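Coat shopping, round two

28/03/2009

Ok quick one before I have to get the kids. Still no coat. Well, I have a coat, but it's going back, so it doesn't count.

Started in January when the zipper went on my old green one. Took it to Mbali Van der Merwe at the alterations place, she said she could put a new one in but the lining was going too and did I really want to spend the money. I did not. So, online sales. Everybody had 50 percent off and I figured how hard can it be.

First one came from Fundlow. Navy, knee length, toggles. Looked great on the site. Sleeves were made for someone with much longer arms, and the hood wouldn't come off even though the listing said detachable. Sent it back. Took 12 days to get my refund and they kept the shipping, which I should of read in the small print I guess.

Second one was a Borkano, the short wool blend in camel. Nice buttons. Good pockets too – deep, with a flap. But it's boxy. I put it on over a sweater and I looked like a filing cabinet. Petronella Le Roux from my old job has the same one and looks amazing in it, but she is about a foot taller than me.

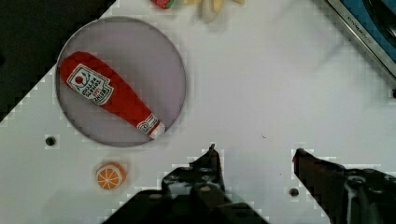 Also the color is off. Camel on the screen, mustard in my hallway. Tried it by the window, still mustard. My scarf is burgundy and I'm not buying a new scarf to go with a coat I don't like that much.

So now I'm thinking go to an real store. There's the Mnguni outlet out past the mall in Gedness, they do last season's stuff and you can try things on like in the old days. Parking is awful. But if it fits it fits, and no post office line after.

What I want, if anyone has seen it:
Below the hip, above the knee
Black or dark gray, not navy, I'm done with navy
Real pockets
A zipper AND something over the zipper
No fur on the hood
Machine washable would be nice but I know, I know

Sizes are all over the place too. I'm a medium in one, large in the other, and the Fundlow chart had me down as 2 different sizes depending on if you go by chest or hips. I went by chest. Shoulders were fine so maybe that was right, who knows.

It'll be warm in a few weeks anyway and then I'll forget until the fall and be right back here in the old green one with the safety pin. Petronella says buy now while it's cheap. Probably right.

Ok, gotta run. Comments are open again btw, I cleared out the spam – if you posted one and it vanished, sorry, try again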